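Pliltska Laundry Folds: a picture set about dark clothes
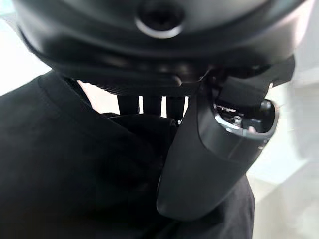

Black fabric up close, with a thick folded edge running down toward the center.

Welcome to Pliltska! The whole set is about laundry — sorting it, folding it, stacking it — and this first part is all dark fabric. Dark clothes are the ones I always mess up at home, so I wanted a lot of them.

What you get

900 pictures in 2 folders. The folder called "piles" has 600, and "folds" has the rest. Some are close-ups like the one at the top, where the cloth is matte and the creases are soft, and I love those best. Black on black is hard! You have to look for the rolled edges and the little bulges.

Labels

Each picture has one line in labels.csv: file name, folder, fabric color, and a short note. Color is plain words (black, navy, gray). If I couldn't tell what a garment was, the note says "fabric" and leaves it there. Please don't guess and send me "T-shirt" for all of them — I did that in the Navel version and had to redo 400 lines.

Changes since Navel

Towels are gone from this part and will come back in Bermúdez, the light-colored set, which I hope to finish in June. The notes are in lowercase now. Two spellings of "gray" are down to one.

Known problems

Near-black navy and true black get mixed up under warm lamps. Several close-ups are soft in focus, and I kept them.

Fixes and questions

Send corrections as a CSV with only the changed lines. If you fold clothes in a way that isn't covered yet, I'd really like to hear about it!

Gerasimos Michailidis, Flotville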